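Speaker notes: Asden school robotics club, end-of-year talk

Slide 1. Say hello. Thank Iida Pelkonen for the invitation. We are 13 students and we work in simulation all year. The project is called Winder. Two arms, one yard, one red ball.

Slide 2. The task. The ball sits in a round black holder on the concrete. The fingers have to end up with one on each side before anyone tries to close them. Ask the room which finger they would move first. Wait for hands.

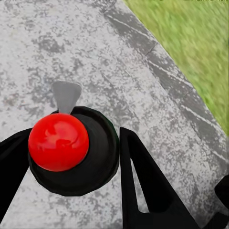 Gornholm, June

Slide 3. How we split the work. Aino Karppinen's group wrote the approach path. The Pesonen group kept the log and ran the scoring. Every student got 30 tries, and we changed the starting position after every 5. Mention that the younger students asked for a slower closing speed and we kept it.

Slide 4. The yard. Both arms start with empty grippers over the lawn, with the playhouse and blue slide behind. Point out the fence and the big round bush. Students used these as landmarks when they talked to each other ("left of the bush," "toward the slide"). It saved a lot of arguing about coordinates.

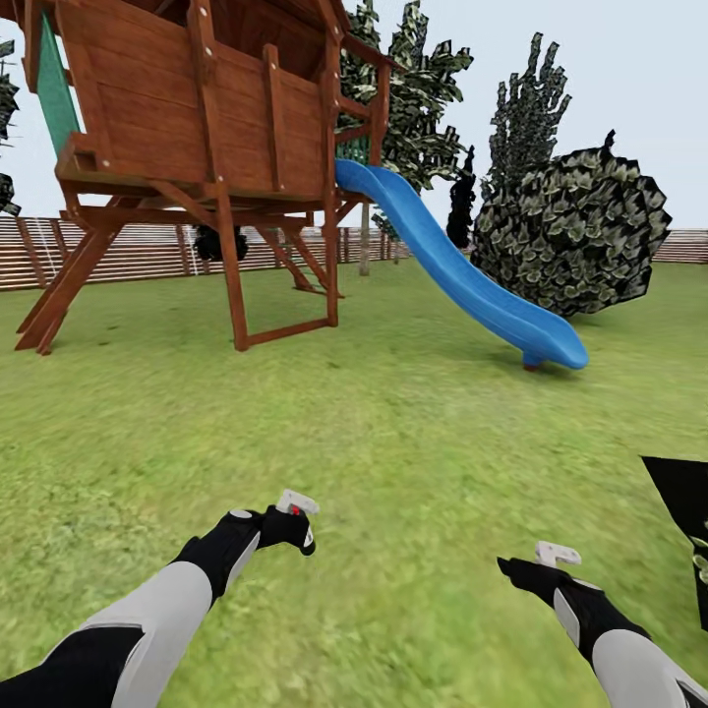
Slide 5. What we would change

Start the log in week one. Ours began in week 9 and the early runs are missing. Give each pair its own copy of the yard. Skip the video if we are running late and go to questions.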